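Stutley site passes 300 recorded runs

The Stutley site joined our data collection work in October and has now recorded 415 runs for the Butov project. Of those, 143 have been checked and added to the training set. Operators guide the arm by hand through short household tasks, and the system learns from the camera view and the finger positions. Runs with long pauses are kept if the task gets done.

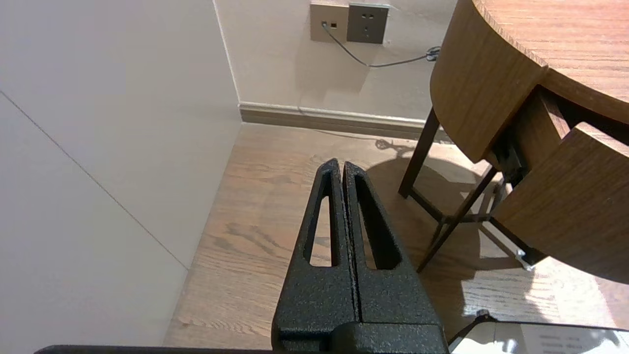

Rooms matter as much as tasks. The first model was trained almost entirely at the Coutinho lab, and it did poorly on floors and furniture it had not come across before. Stutley is recording in 13 furnished rooms, with sessions split between morning and late afternoon so that the light changes. Please start each run with the fingers closed and note the room number before you begin.

Reviewers are still finding runs with no task label. These go back to the operator and hold up the rest of the batch. The label field in Jistumeck will become required with the next update. Until then, fill it in before you upload.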